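I got to Flastden a little after nine, which turned out to be too early, so I sat in the parking lot finishing a bagel until Agata Santoro came out and waved me in. We've been going back and forth since April on whether our shop should buy the Gruso hand-held gripper kit, and I'd told her I wasn't signing anything until I'd had one in my hand.

Quick background if you missed my last post: Gruso is the kit where a person holds the gripper and does the job by hand, and the recordings are used to teach an arm to do the same job later. Hurnar makes the hardware, and Lamptey sells it and runs the training days. There were 11 of us on this visit, mostly from small packing outfits like mine, plus a couple of college people who asked much better questions than I did!

We had coffee and a short talk first (45 minutes on the schedule, and it really was 45 minutes, bless them), and then we moved into the workroom and took turns. 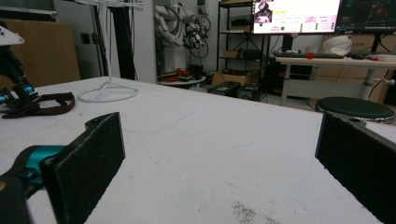

My biggest worry going in was grip. We pack a lot of glass jars with slick paper labels, and the last gripper I tried, a cheap one from a catalog, let go of them constantly. So the first thing I did was run my thumb over the pads. The ones on the Gruso are dark and feel-wise a lot like felt, a flat panel on each black finger, and I liked them more than I thought I would. Agata says replacement pads come in packs and swapping a pair is a five-minute job. I asked to try it myself and it took me a good bit longer, but I'm slow with small screws.

Then the jars. I'd brought my own from home (yes, in a sock) and picked them up and put them down until my forearm started complaining. Weight is my one real gripe. It's fine for a few minutes, but I wouldn't want to hand it to someone for a whole morning without a break, and I said so on the feedback card.

Blažena Kadlec from Lamptey went through the software side after that. The part I cared about was how many recordings you need before it's worth trying anything on an arm. For a simple pick-and-place she suggested starting with 64 and seeing how it goes – their own jar demo used 86, and she said the later ones were mostly for odd angles. I'd been picturing thousands, so that cheered me up a lot.

Support is by email, with a phone line on the pricier plan. I'd pay for the phone. Training is a day on site for up to four people, and you can bring your own product, which I'd definitely do again.

Lunch was sandwiches, and the egg ones went fast. I drove home with a price sheet and a loaner form on the passenger seat, and I've asked Agata to put us down for a two-week trial.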